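Print this page | E-mail this page

Visit to Tanance, October
By Jolene Ormsby

The Tanance building is on the back lot at Sketton, past the loading docks. I signed in at 2 and got a visitor badge and safety glasses. Jasper Dekker runs the handling cell and took me straight there.

They were still dealing with a fault from the week before. The arm is meant to pick up woven baskets by the rim and move them across a table. In one long run it had dropped 27 of them. Dekker first blamed the finger pads and changed them, and the drops went on.

The log showed the gripper closing on the weave below the rim, where the strands gave way. An offset had been typed in wrong after a service, 5 mm too low. The drop alarm had also been turned off during setup and left off, so the arm kept going through its moves with nothing in its fingers. Dekker said the alarm bothered him more than the offset.

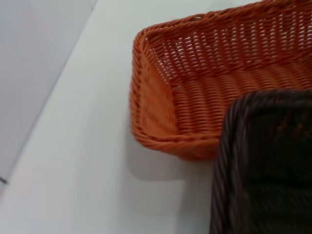

An orange woven basket on the table and a dark one close to the lens, from the wrist camera.

The alarm now needs a key to turn off, and the key is kept in the Bivora office upstairs. I asked to see the new service checklist. It runs to four pages and Kristiansen has yet to sign it.

I left by the side door at 4.

Print this page | E-mail this page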